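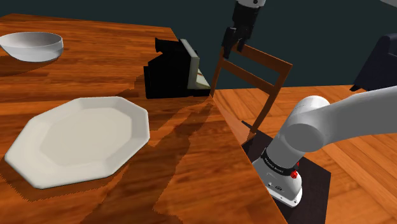
Jokdale, April 2, 2023 – Guvatine, the family-run tableware maker, is delighted to announce that its new Pevance range will be in shops from June, after a long winter of glazing, testing and (it has to be said) a great many shared lunches. Pevance is made for the way people really eat at home, with bowls and plates that can go from a weekday soup to a big Sunday roast without anyone having to open the good cupboard. The shapes are simple ones, and white remains the colour our customers ask for most, so an eight-sided plate with a raised flat rim can sit quite happily on a wooden table beside a wide, shallow bowl with a rounded one.

There are 34 pieces in the range, from egg cups up to a serving dish large enough for a very generous lasagne, and every one of them can be bought singly. We know from your letters how maddening it is to break one plate and be told you must buy a whole new set! Prices will be on our website in the middle of spring, and customers who join the mailing list before then will have 30 days to order ahead of everyone else.

The range was drawn up with our friends at the Cattaneo studio, who have worked with us on and off since 2000 and who still insist on trying every cup with proper tea in it before they will sign it off. We are very grateful to them, and to the shops, large and small, that have already placed orders.

Samples for shops and magazines can be requested from the Guvatine press office in Jokdale.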